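Kandier Road Residents' Group
Minutes of the meeting held on February 23, 2018
Present: Renu Tiwari (chair), Fadwa Bouazza (minutes), Macario Arriaga, Leopoldo Ibarra
Apologies: Yatziri Jaramillo
The minutes of the last meeting were agreed with one correction – the hall booking was for 6 sessions, not 5.

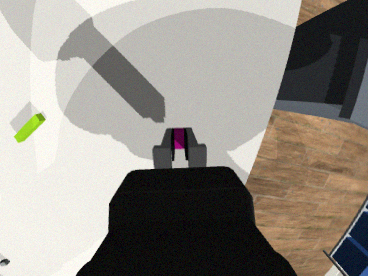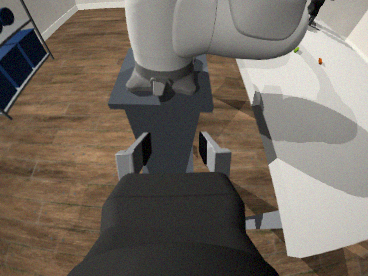
1. Hall floor
Macario had three quotes for the main hall. Mameck would sand and reseal the existing boards, Serrano would lay vinyl over the top, and Ovier quoted for both. Leopoldo did not want vinyl. He said people knew what they were getting with a plank floor, like the wood one in the second picture, and that the dance class would not thank us for covering ours up. Renu asked whether sealed boards would be slippery for the over-sixties lunch. Macario said Mameck offered a matt finish and would leave a sample board for us to try. Agreed to go with Mameck, subject to the sample. The price is £800 including moving the piano. Work to be done in April while the playgroup is on its break.
Action: Macario to confirm dates and ask for the sample.

2. Parking on Kandier Road
Two more complaints about cars across the drive at the lower end. Fadwa has written to the council again and had an automatic reply. Leopoldo suggested cones on lunch days. Renu said we had tried cones and they went missing. Left for now.
Action: Fadwa to ring the council.

3. Heating
The back radiator is still cold at the bottom. Macario has bled it twice. The timer has been reset so that heating comes on at 4 on lunch days and goes off at 6. Leopoldo asked that hirers be told to leave the thermostat alone, as it was found at 28 after a party. A notice will go up by the door.
Action: Renu to print the notice.

4. Spring fair
Yatziri sent a note by email. She has booked the tea urn and has 5 stallholders so far, all paid. She would like help with the raffle and someone to collect the trestle tables from the school. Leopoldo has a van and will do the tables. No decision on the bouncy castle until we know what the insurance says.
Action: Leopoldo – tables. Fadwa to check the insurance.

5. Any other business
The key to the side gate has been cut again. Spare is with Renu.
The kitchen tap drips. Macario will look at it.

Next meeting in April, date to be sent round once the floor is booked.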